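Folding black trousers without losing the will to live

I put off writing this one because trousers seem too simple for a whole page, but the jumper page got more post than anything else I've done, and most of it was people asking about trousers. So, trousers! Black ones in particular, as they show every crease and every speck of fluff, and I own far too many pairs.

First thing, and I'm quite bossy about this: get them off the bed. A bed is lovely and big but it's soft, so the minute you smooth one bit flat the bit next to it puffs up again. I did mine on the bed for years and wondered why they came out of the drawer looking like they'd been slept in. A table is good if yours is long enough (mine isn't, the ankles dangle off). The floor is better still. Kneel on a cushion, put down a clean mat or an old sheet, and you've got all the room you want.

Before you lay them out, go through the pockets. I know, I know. But I once folded a tissue into a pair of good wool ones and put them away in January, and by the time I wore them again it had shed itself into every seam. Do up the zip and the button too. An open waistband slides about and you'll never get the two sides to match.

Now the bit I think most people skip, which is the tug. Lay them down, pick up a bunched part with one hand, take hold a little further along with the other, and pull gently so the cloth goes tight between the two. Then let it down flat and move along. You aren't trying to stretch anything, just getting the wrinkles to drop out before they get pressed in. Ten seconds a leg and it saves you the iron, at least on the sort of stuff I wear.
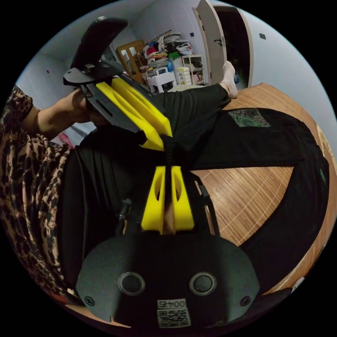
Hiu-tung Tsang wrote in to say that she does the tug twice, once along the leg and once across it, and that the across one is what sorts out baggy knees. She also says she never pulls at the waistband if there's elastic in it, having ruined a pair that way. I've tried the sideways tug since and she's quite right about the knees, although I'm less careful than she is about elastic.

After that it's one leg over the other. Match the inside seams, not the outside ones – the outside ones are often a bit off, particularly on cheaper pairs, and if you follow them the whole thing ends up twisted. There'll be a little triangle sticking out at the crotch. Tuck it in so you've got a straight edge all the way down. This is the single thing that made mine stand up in the drawer instead of flopping over.

Then hem up to just short of the waistband, smooth it, and fold in 3. If your drawers are shallow you might want one more fold, but try it first, because thick cloth gets very fat very quickly. Mine go in on their edges in a row, like files, in an old Foley shoebox with the lid off. A friend swears by the Fleltlow dividers and I did buy a set, but they kept pinging out whenever I shut the drawer in a temper, so back to the shoebox.

A few odds and ends that didn't fit anywhere else:

Fluff. Go over them before you fold, never after. Damp rubber glove, stroke in one direction, done. Sticky rollers are fine but I get through them at a silly rate.

Wide legs. These want folding in at the sides a little before you bring the hems up, or you get wings.

Patches, embroidery, anything fancy stitched on. Try to keep it off the fold line, even if that makes the bundle a bit lopsided. Stiff stitching that gets bent in the same place every week will start to pucker. I turn mine so the decorated part lies flat on top, and then I can see which pair it is as well, very handy when they're all black!

Linen. Hang it. I've given up.

Smart ones with a pressed crease. Also hang them, by the hems if you've got the clip sort of hanger. The clips leave marks on velvet, so put a bit of folded card in between.

Somebody asked whether rolling is better. For a suitcase, yes, I roll everything and stuff the gaps with socks. For a drawer I find rolled trousers unroll themselves while you're hunting for something else, and then you've got a nest.

Socks are next, once I've worked out what to do with the 47 odd ones in the bag behind my bedroom door.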